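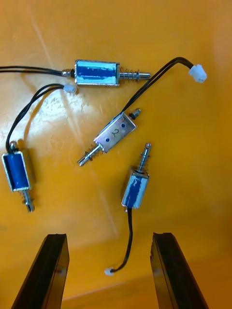

Kapitel 7
Magnetfelder und Ströme

Ein Stück Draht, eine Batterie, ein Kompass – mehr braucht es nicht, um eine der schönsten Entdeckungen der Physik nachzuerleben! Sobald Strom durch den Draht fließt, dreht sich die Nadel. Elektrizität und Magnetismus, lange als getrennte Gebiete behandelt, gehören zusammen.

Wickelt man den Draht zu einer Spule, addieren sich die Felder der einzelnen Windungen. Im Inneren entsteht ein nahezu homogenes Feld, und seine Stärke wächst mit der Stromstärke und der Windungszahl pro Länge. In Versuch 7.1 arbeiten Sie mit einer Spule von 300 Windungen und messen das Feld entlang der Achse.

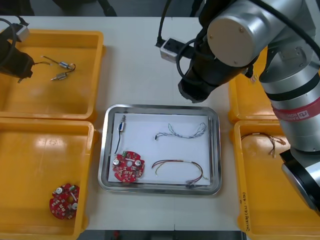
Besonders spannend wird es, wenn ein Eisenkern ins Spiel kommt. Warum verstärkt Eisen das Feld so gewaltig, Kupfer dagegen kaum? Die Antwort führt uns tief in den Aufbau der Materie (und zurück zu den Elementarmagneten aus Kapitel 6).

Lernziele
Sie können die Rechte-Hand-Regel anwenden.
Sie berechnen die Flussdichte einer langen Spule.
Sie erklären die Hysteresekurve eines Ferromagneten.

7.1 Das Feld eines geraden Leiters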